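Great news for anyone who likes a crisp apple with a bit of history in it: the old Drenent orchard is opening its gates again this May, and the whole town is invited to come and walk the rows!

The orchard, on the hill behind Zamham, has 207 trees, and nearly all of them made it through the winter. Ginevra Negri, who took on the land with her cousin Remo Costa, has spent two years pruning, mulching and tracking down the names of varieties that had lost their labels long ago.

"We had one tree that everybody just called the gate tree," Negri said. "My cousin sent leaves and fruit off to be checked, and we got a name back. I cried a little, I'm not going to lie."

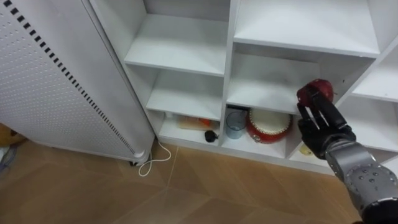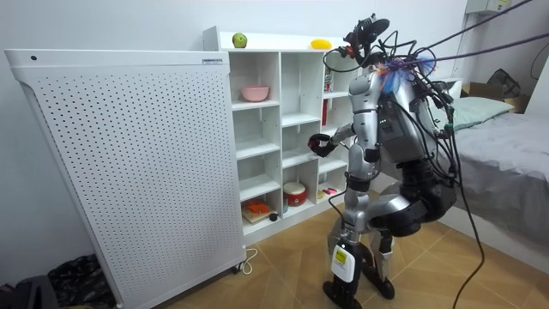
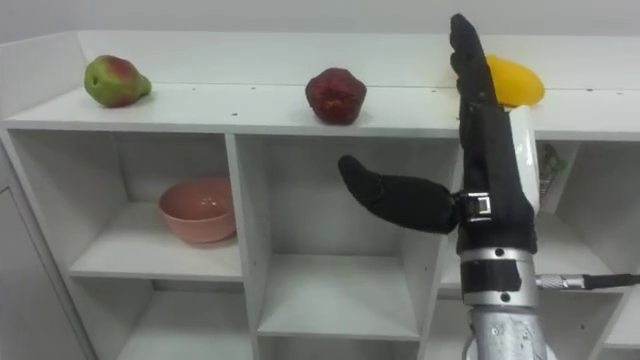
Pears are part of the plan too, with 10 young trees going in along the south wall, where the ground drains well and the afternoon sun is wonderful. Costa hopes for a first small crop in a few seasons.

Visitors can join a grafting lesson with Ada Mancuso at 2 in the afternoon, and every child who comes gets a seedling to take home. There will be cider, pressed juice and (best of all) slices of Mancuso's apple cake, which sold out in minutes at the spring fair.

Entry is $5 for adults and free for kids. Parking is in the lower field, so bring boots if it has rained. Dogs are welcome on a leash.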